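Talk notes, Wubshet library, evening slot - 6 March 2020

**Moving a community seed swap indoors** (keep it under the half hour!!)

- start with the shed. Leaky roof, mice, envelopes chewed. Quick laugh, move on
- Cerkance swap = 200 packets first year, 810 last year. Mostly beans. Too many beans
- ask room: who has saved seed before? wait for hands

**Drying**

- paper plates, not plastic, one variety per plate
- lable the plate BEFORE the seed goes on. Say twice
- tomatoes: ferment in a jar, rinse, spread thin. Smell is normal
- squash cross like mad - don't promise anyone a true Prellance pumpkin unless hand pollinated

**Storage**

- cool, dark, dry. Fridge ok if jar is tight
- parsnip and onion go off fast, beans keep for years
- germination test: damp towel, ten seeds, count after a week. Under half, sow thick or compost

**Swap day in April**

- doors at Godard Hall, 2 tables by the window for drop off
- up to 80 people, so one way round the room
- pale, clear surfaces for sorting, small seed shows up better (lettuce, poppy)

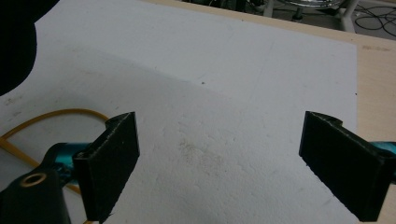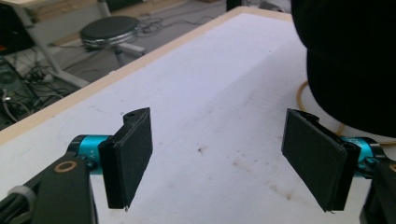
Question from the last talk, good one, use it if time: what about seed from store bought peppers? Worth a try, came the reply from the back row, mine grew fine but teh fruit was nothing like the parent. Then hand out the sign up sheet.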